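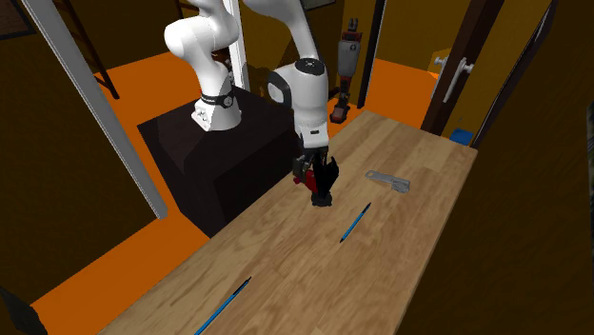

White arm over the long light-wood tabletop.

I finally got to the open day at St. Brannoc's in Onley, and I'm so glad I made the drive! The church has been under repair for five years, and on May 22, 2021 the parish let visitors up into the choir loft for the first time. You climb a very tight stair, and then the whole nave opens up below you – painted ribs, old glass, all of it. Tosh, the firm doing the stonework, had laid out carved pieces by the font, and you could touch them. 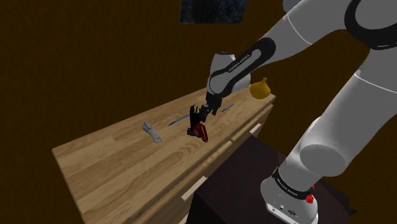 The side altar was my favorite part. It was built 300 years ago for a chapel in Tirnard and carried here stone by stone, and the candle smoke has been cleaned off so gently that the blues still look soft. The vestment chests beside it are a plain light wood, much like the cabinet under the white arm, and I love how calm that pale color feels next to all the gilding. Entry was $2, and the Wornik choir sang at noon.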